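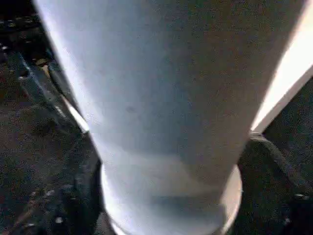
White and tapered, with the little grey smudge left of centre. My favourite of the whole lot.

White things from the kitchen shelf

I've been meaning to put this page up since October, when I finally emptied the long shelf over the worktop and found out how much plain white stuff I own. I didn't set out to collect it! It just crept in, a jug from a jumble sale, a bowl from my aunt, and then one day I looked up and there was hardly a bit of colour on the whole shelf.

The gallery is a small one, because I only like putting up pictures I'd want to look at twice. The picture at the top is a close one and that's how I wanted it. White is a funny colour to look at. From across the room it's just white, and then you get your nose right up to it and it's nearly blue on one side and a soft grey on the other, and you start wondering what you've been calling white all these years.

A few notes on it, for those of you who like to read as well as look.

On the shape: wide up top and drawing in as it goes down, then out again to a rounded rim at the bottom. I'm a sucker for a shape like that. Straight-sided things always look a bit stern to me when they're lined up on a shelf, and this sort breaks up the row nicely.

On the shading: bright on the left, cooler and greyer as you go over to the right. There's a soft wavy band lower down too, where it narrows, and I must have looked at that for ages before I decided I liked it.

On the smudge: yes, I've seen it, thank you! My sister would have been at it with a cloth before I'd got the kettle on. I think a plain thing can stand a mark or two.

On the finish: smooth and matt. I've gone right off shiny white. I had a set of very glossy Selline mugs for years and they showed every fingerprint in the house, and in the end they went to the charity shop in a box with the fondue set -- no regrets about either.

No lettering on it anywhere, which suits me fine. I'm not one for jars that tell you they're jars.

The shelf itself is back up now, by the way. I rubbed it down and gave it 2 coats of Kilasov satin, then left it for a whole weekend (torture, with everything piled on the table and the cat taking an interest). The brackets came from Bednarek, the hardware place by the station, and they're a good deal sturdier than the old ones. I put 8 screws in where there used to be four, so if it comes down again it's taking the wall with it.

What I still haven't sorted out is the order. Tall things at the ends looked like a pair of goalposts. Tall things in the middle looked like a wedding cake. At the moment it's all a bit higgledy-piggledy and I keep moving one piece along every time I make a cup of tea, so don't ask me for a finished view just yet.

If you've got a white shelf of your own, do write in through the Ummont page and tell me how you've arranged it. I could use the help!

Page put up 22 February 2023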